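5.3 Gravação de demonstrações no ambiente simulado: tarefa do escorredor
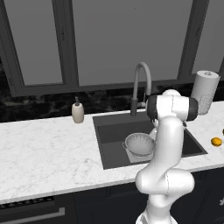 Figura 5-2. Cena de cozinha no simulador, com o escorredor dentro da cuba e a garra apontada para baixo.

Esta seção descreve como gravar, conferir e exportar demonstrações teleoperadas no Asora. A tarefa usada nos passos é "retirar o escorredor da cuba e colocá-lo na bancada, à esquerda da torneira". O mesmo procedimento vale para as outras tarefas do pacote de cozinha Imenholm. Para tarefas com gavetas e portas, consulte a seção 5.4.

Antes de começar

Conclua a calibração do controlador manual (seção 4.2) e verifique se há espaço livre no disco de gravação. Um conjunto completo desta tarefa tem 1000 episódios válidos. Feche outros programas que usem a placa de vídeo.

Preparação da sessão

1. Abra o Asora e selecione Arquivo > Nova sessão de coleta.
2. No campo Cena, escolha "Cozinha Imenholm, pia".
3. No campo Tarefa, escolha "Escorredor para bancada".
4. Digite o código do operador. O código fica gravado em cada episódio e não pode ser alterado depois da exportação.
5. Em Variação, marque "Posição do objeto" e "Iluminação". Deixe "Textura da bancada" desmarcada no primeiro conjunto.
6. Clique em Iniciar sessão e aguarde o indicador de física ficar verde.

Nota: a semente inicial padrão é 2699. Use outro valor apenas se dois operadores forem gravar a mesma tarefa em paralelo. Sementes iguais geram as mesmas posições iniciais nos dois conjuntos.

Gravação de um episódio

1. Pressione R para reposicionar a cena. O braço volta à postura de repouso e o escorredor aparece em uma nova posição dentro da cuba.
2. Espere o escorredor parar de se mover.
3. Pressione a barra de espaço para iniciar a gravação. O contador passa a correr no canto superior da janela.
4. Leve a garra até acima da cuba e alinhe os dedos com a borda do escorredor.
5. Desça na vertical. Mantenha o punho afastado da torneira durante toda a descida.
6. Feche a garra na borda e levante o escorredor até que o pé passe da altura da bancada.
7. Mova o braço para a esquerda, desça e solte o escorredor na área livre da bancada.
8. Recue a garra na vertical e pressione novamente a barra de espaço para encerrar.
9. Pressione S para marcar o episódio como sucesso ou F para marcá-lo como falha.

Cuidado: não encerre a gravação com a garra ainda em contato com o objeto. O episódio será aceito pelo programa, mas a política treinada tende a não soltar o escorredor.

Nota: o saboneteiro, o rolo de papel-toalha e a laranja são objetos físicos da cena e podem ser derrubados. Se algum deles cair, marque falha, mesmo que o escorredor tenha chegado ao destino.

Critérios de aceitação

Um episódio válido dura no mínimo 6 segundos e no máximo 19. Episódios fora dessa faixa são separados automaticamente na pasta "revisar". Pausas curtas são permitidas. Correções de trajetória também, desde que o operador não solte o objeto no meio do percurso.

Não apague as falhas. Elas são exportadas em arquivo próprio e servem para treinar o classificador de sucesso (seção 7.1).

Conferência e exportação

1. Abra a aba Episódios e ordene a lista por duração.
2. Reproduza os episódios da pasta "revisar" e mova para "válidos" os que cumprem a tarefa e foram separados somente pela duração.
3. Clique em Verificar sincronismo. Linhas em vermelho indicam quadros perdidos entre a imagem e as posições das juntas.
4. Exclua as linhas em vermelho e grave novos episódios para repor a quantidade.
5. Selecione Exportar > Conjunto de treinamento e escolha a pasta de destino.

Cuidado: a exportação de um conjunto completo ocupa o programa por quase 19 minutos. Não desligue o computador nem desconecte o disco nesse período. Se a exportação for interrompida, apague a pasta de destino e repita o passo 5.

Se o indicador de física permanecer amarelo após o início da sessão, reduza a resolução das câmeras em Preferências > Renderização e reinicie o Asora.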